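**Session 4: Budgeting for hand-held gripper kits**
Instructor: Buppha Sukprasert
Bring the blank cost sheet on Tuesday. Pencil is fine.

Last session covered fixed arms, where one big purchase drives the whole plan. Hand-held gripper projects are different. The units are cheap next to an arm, so people approve them quickly and then run out of money on everything else. We will work through the Tolness plan, which covers cloth handling in ordinary bedrooms.

### 1. Start from the task

Write down the task before you open a catalog. Tolness is folding and moving clothes on a bed, and that takes both hands. The basic unit of purchase is therefore a pair. If you price single units and double them later, you will forget to double the cables, chargers and finger pads.
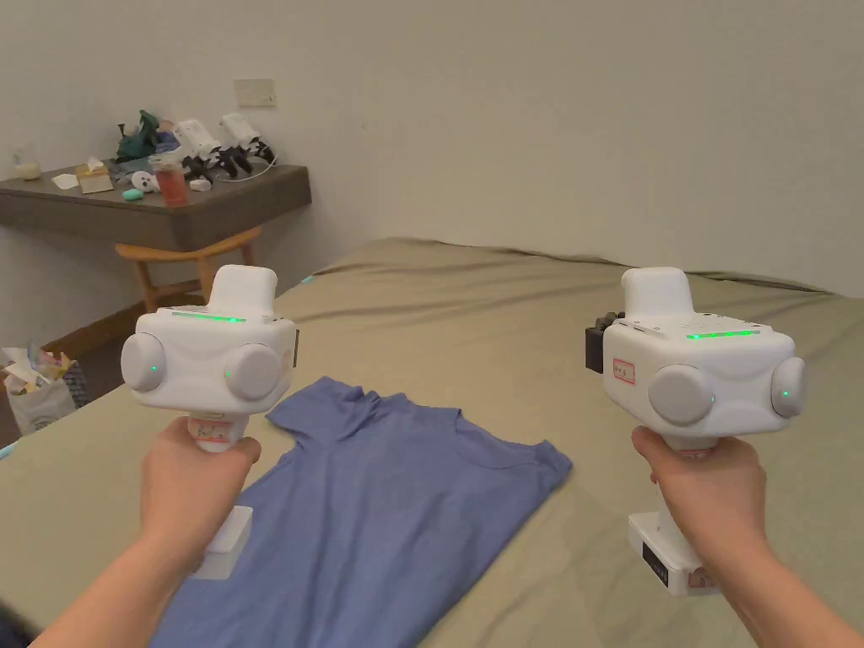 *Fig. 1. A pair of units held over a t-shirt on a bed. Spare units on the desk shelf.*

Questions to settle at this stage:

- How many operators work at the same time?
- How many pairs does each operator need within reach?
- Who charges the units, and where do they sit while charging?
- Are you paying for rooms, or using rooms you already have?

The Tolness plan has 2 operators per shift. Two pairs in use plus two pairs held back makes 4 pairs. The first draft had no spares at all and was sent back.

### 2. Unit price and landed price

Two suppliers quoted, Flanoder and Hutow. Flanoder's quote came in at $2,753 per pair with shipping and chargers included. Hutow's number looked lower on page one, but chargers, pads and freight were listed separately on the last page. Once those were added the two were close enough that price did not decide it.

Compare landed price only. Landed price means the cost of the item at your door, ready to switch on. For the Flanoder quote:

| Line | Quantity | Each | Total |
|---|---|---|---|
| Gripper pair, landed | 4 | $2,753 | $11,012 |

Leave the rest of the sheet blank for now. You will fill it in during class.

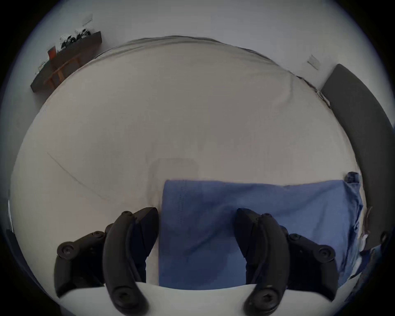
Wear parts come next. Finger pads, screws and pivot caps belong on their own line, even when the first set is in the box. Ask the supplier three things: what the parts cost, how long they take to arrive, and whether you can change them yourselves. If a unit has to go back to the shop for new pads, your spare count goes up. Tolness chose Flanoder on this point, as the pads can be changed on site.

Lead time for replacement pads was quoted at 19 days. Plan your reorder around that number. The rule we use is to reorder when the stock on hand would last twice the lead time, so 38 days here.

### 3. Task materials

Students leave these off nearly every year. For cloth work you need:

- shirts and towels in several sizes and fabrics
- plain sheets, in more than one color
- laundry costs, or a machine
- bins for sorting

None of it is expensive, but it needs a line and a person who is allowed to spend from it. Small purchases that wait for a signature can hold up a full day of paid operator time.
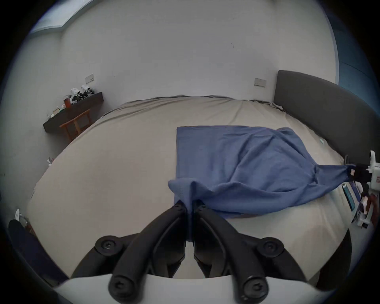

Operator time is the largest line in most of these budgets. Price it by the paid hour, and include setup, charging breaks and cleanup. Vilela, the scheduling sheet we use in this course, has a column for each. Fill in all three. A plan that only counts time with the grippers in hand will come up short by the second week.

### 4. Phasing

Do not buy everything in January. Tolness split its order:

1. One pair, one operator, one room. Check the fit of the task and the storage.
2. Second pair and second operator.
3. Remaining two pairs, with the pad stock.

Get the supplier to hold the price across all three phases, in writing.

### Homework

Finish the cost sheet for Tolness using the Flanoder quote. Then redo it with three operators per shift and the same rule for spares. Note which lines changed and which ones stayed flat – and explain any line you left at zero.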